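The Low Box: Small Toys, Sorted Badly
Gallery page, posted 13 Apr 2025

I don't believe in toy storage. I should say that first, because people arrive at this page from the Rillby shelving pages and expect to be sold something. I have bought the stacking cubes and the canvas bins with the rope handles. I once owned a Drelora rolling cart, which was handsome and held nothing of any shape a child has ever been given. All of it filled up with one layer of things we wanted and a deep layer of things we didn't, and the only way to find out which was which was to tip it out on the floor.

So when Chiến Mạc told me that a shallow cardboard box on a table would do the same job for free, I was ready to doubt that too. Cardboard is the answer people give when they want to sound sensible. It goes soft at the corners and collects crumbs. And a box with low walls holds very little, which I took for a flaw. Chiến takes it for the whole idea. We have been arguing about this since last July and I have given up some ground, though less than Chiến will tell you.

The rule, as it was explained to me, is that you put in only what covers the bottom. One layer, nothing buried. If a toy has to sit on another toy, one of them leaves. I have read over 4,000 words on the Erano method of "visible play storage," and as far as I can tell that is all of it, padded out with pictures of linen. What the rule doesn't say is what to do with the toy that leaves. In our house it goes on the stairs.

Small hard things first, then: blocks and cubes. They are the easy case, and I'm suspicious of any system that is only ever shown with blocks.
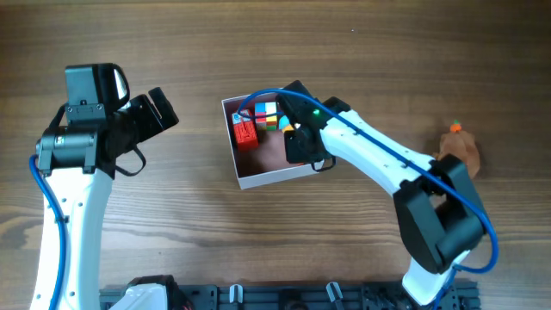 Does the box need a lid?
Skip it. A lid turns the box into something you stack, and once it's stacked you are back to not knowing what's inside. If dust bothers you, lay a dish towel over it at night.

The puzzle cube is the kind of object I would throw out if I lived alone. I have never seen one solved in this house. It gets twisted for a minute, abandoned, and put back worse. But it stores well, I'll grant it that. It has flat sides and it doesn't roll, so it stays where it was dropped.

The red block is harder to place. It has a rough, ridged look to it and I couldn't tell you what set it came from. Every family has a few of these. The advice is always to "reunite it with its set," as if the set were waiting somewhere with a light on. Ours has been an orphan for a long time and I file it under blocks, next to the cube, and move on.

Now the soft and awkward things, where I expected the low box to fail. Plush toys are the enemy of every bin I have owned. They swell up to fill the space and push everything else to the bottom. A figure with feet and a hat is nearly as bad — it won't lie flat and it won't stand up, and it takes the room of 2 blocks whichever way you turn it. 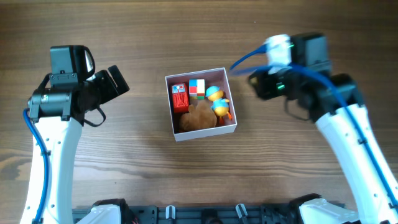

Duck on the right in its blue cap, brown plush along the front wall, red block and puzzle cube at the back.

I'll admit this is better than I expected. You can find the duck without lifting anything. The plush takes up more floor than it deserves, and I would still argue it belongs on a bed, but it hasn't buried anybody. With one more soft toy I think the argument would be over, and in my favor.

The box itself is nothing special. Sầm, the shop at the end of our street, puts its empties out by the door, and I took 2 of the low white ones. I have seen "play trays" advertised for real money that do no more than this, except that they come with a leaflet.

My doubts, for the record. A box like this holds one short session of playing and no more, and if you have 1,000 little pieces of anything you will need a different plan. It also depends on an adult taking something out every time something goes in, and I haven't met that adult. Chiến claims to be one. I've seen the stairs at Chiến's place too.

More pictures will go up once the corners start to give.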